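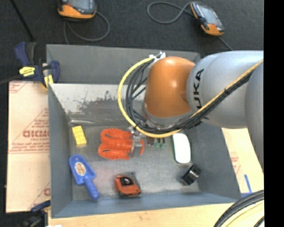
Photo: Rhea Manalastas / Paduddale workshop study

Jun 9, 2023 - By Rhea Manalastas

Home | Papers | Methods | Data | Contact

4.2 Sorting from a mixed bin

Figure 1. Bin task. The gripper is over one end of a folded bundle of orange cord. A tape measure, a blue scoop and a yellow toy-like brick lie elsewhere on the bin floor.

The second chore we tested was clearing a bin of mixed small items, a job that comes up in most garages and on most shop floors. The arm had to lift each item out and set it on the correct shelf. We ran 18 trials under the March settings, with no help from the operator once a trial began.

Rigid items gave little trouble. The tape measure was lifted on the first try in most trials, and the scoop was usually taken by its handle. Cord was the weak point. A bundle can be gripped at almost any point, but what hangs below the grip depends on how it was folded, and our planner does not model that. In six trials the cord came up and then slid out before it reached the shelf. In three more it dragged a second item with it - we scored these as failures even when both items landed in the right place.

We also compared the Mekora planner with the older Cabrera one. Mekora was slower to choose a grip and dropped fewer items. Neither planner noticed a drop unless the fingers had closed fully.

On these results we would let the arm clear a bin of hard parts with a person checking now and then. We would not yet leave it alone with cord, cloth or bags.

Related items
Clesham shelf test: setup and scoring
Folding towels with one arm
Grip choice for soft goods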